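# batitz-notes: README

Hi! So I keep notes on the furniture I fix up, and after years of sticking them on the fridge I moved everything into plain text files. If you landed in this folder by accident, you're looking at a log of secondhand pieces, mostly bedroom stuff, that have come through my place in Clultdale. Batitz is what my niece called the workshop when she was two and it stuck.

## What's in here

- `pieces/` has one file per piece, named for whatever I called it at the time (sorry, some of those are silly)
- `paint.txt` is every paint and primer I've tried, with my grumbles
- `sandpaper.txt` is short, because I use 160 grit for nearly everything and 300 if I'm feeling fancy before the last coat
- `old/` is the fridge notes, typed up by Nomvula Steyn, who can read my handwriting better than I can

Last big cleanup of the files: 22 June 2019. I've added bits here and there since then.

## How I write things down

Each piece file starts with where it came from and what was wrong with it. Then it goes day by day, more or less. If I skipped a week it'll say "nothing" and that's all you get. Prices are what I paid, before gas.

"Wobble" is my own scale. 0 is solid, 4 means don't put a lamp on it. A drawer that sticks gets an S next to it, and a drawer that sticks only in summer gets a lowercase s (there are a lot of those!).

## Vanities and mirrors

I get asked about these more than anything, so they have their own section.

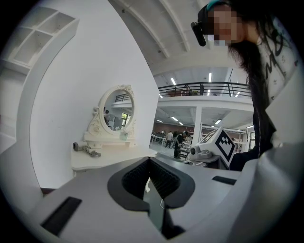

Vanity tables are my favorite thing to bring back, even though they take forever. Flat tops are quick. It's the mirror that eats your weekend, especially one like this white oval with all the scrollwork and the carved flourishes at the top and sides. On a frame like that I go in with a cheap soft brush, thin coats, and I wipe out the grooves before the paint settles in them. Put painter's tape on the glass first, cut in short pieces so it'll follow the curve. I've tried one long strip and it puckers every time.

For whites, the Linel satin is the one I keep going back to. The Mokoena chalk white looks lovely for a month and then shows every fingerprint, unless you wax it, and I hate waxing.

## Stuff I still need to do

- finish typing the January pieces
- fix the two files that are both called `blue-dresser`
- ask Zinhle Maluleke for her hinge list again, I lost it

Use any of this however you like. If you spot a mistake, tell me and I'll fix it when my hands are clean.

Related

Drawer runners, wax or soap?
Hinge sizes I keep forgetting
Stripping a headboard in the driveway
Paint notes: Linel and Mokoena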